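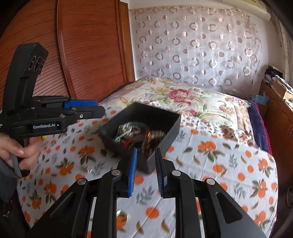 Budget for a second pair of hand-held grippers – sanity check please
Posted by plestel_attic, 1/25/18

I've got 2,325 pounds to spend before the end of April and I keep changing my mind, so I'm throwing it open. The plan so far is to add a second pair of hand-helds, plus spare finger pads, a charger that doesn't take all night, and a box of props. It's the props line everyone laughs at, but I think it's the one I've got most wrong. I put down next to nothing for it, then spent a whole evening hunting through drawers for things worth picking up. Fiddly stuff is what I'm short of. A little black tray with silver bead chains all in a tangle and a few red and gold bits mixed in, on top of an orange-print sheet, is a far harder job than another row of mugs, and you can't buy a tangle ready made (well, I suppose you can, from the bottom of anyone's jewellery box).

So, three questions. Is 300 for pads and spares daft? Would you get the second pair now or wait? And does anyone have a sensible figure for props?

----

kulkarni_bench wrote:

300 on spares is fine. I'd go higher if you're doing chains all day. Anything small and hard chews up the ridges and then things start slipping, and you spend ages blaming your own hands before you think to look at the pads. I change mine when they start looking shiny and I've stopped feeling guilty about it.

Second pair, yes, buy it now. The number of sessions I've lost to one loose screw in one linkage doesn't bear thinking about.

----

oddsocks wrote:

Going to disagree with Kulkarni there. I bought a second pair in my first year and it sat in its case until the following April. If only one person is doing the work, two pairs just means two lots of charging and two lots of things to check. Get a decent set of small screws and a driver that fits, that's under a tenner, and keep the rest in the bank. You can always order later.

----

plestel_attic wrote:

Ooh, see, that's exactly my wobble. It is mostly just me at the moment. There might be a second person from spring but I've been told that before!

----

mira_and_the_mop wrote:

Can I stick up for the props line? We did our budget at Mira with 500 for props and I thought it was silly money, and we'd used it up well before the end. Not on anything posh. Trays, boxes with lids, odd beads, ribbon, cheap bedding in loud patterns. Bedding especially, because I wanted soft surfaces as well as tables, and a tray on a mattress tips the minute you nudge it – much more annoying to work with, which I was after.

Charity shops are your friend. Ask for the broken jewellery bag, most of them have one behind the till.

----

kulkarni_bench wrote:

500! On beads and duvet covers!

----

mira_and_the_mop wrote:

And ribbon. Don't forget the ribbon.

----

lomov_lite wrote:

Something nobody's put on the list: storage. I don't mean shelves. Two cameras on each gripper fill up a drive far quicker than you'd think, and then you want a second copy of everything, and then you want it somewhere that isn't the same cupboard. My first Lomov plan had one drive on it. One! I ended up pinching the money from the spares line and had to work with worn pads for weeks. Put storage in first and fit the toys round it.

On the second pair, I'm with oddsocks, though only just. If the supplier will hold the price till April, wait. If they won't, buy.

----

oddsocks wrote:

Agree on storage. Also ask what postage is on spares if you order them separately. I got stung paying more for the courier than for the pads, so now I buy 10 at a time and forget about it.

----

kulkarni_bench wrote:

I still say you'll regret not having the second pair, but I've been told I'm a hoarder. Two drives, yes. No argument there.

----

plestel_attic wrote:

Right, this has been really useful, thank you all. I've redone the sheet tonight. Drives go in at the top, spares stay at 300 and I'll order the pads in one go. Props is going up, though I can't quite bring myself to type 500 in that box, so it's halfway there for now. I've emailed to ask about holding the price on the second pair and I'll decide when they answer.

Mira, what did you use for lidded boxes? Everything I've found is either enormous or the sort of thing you'd keep one earring in.

----

mira_and_the_mop wrote:

Old tea tins and the little plastic ones from the hardware shop. Get the ones with the stiff lids, they're horrible to open. I'll dig out our list and send it over tomorrow.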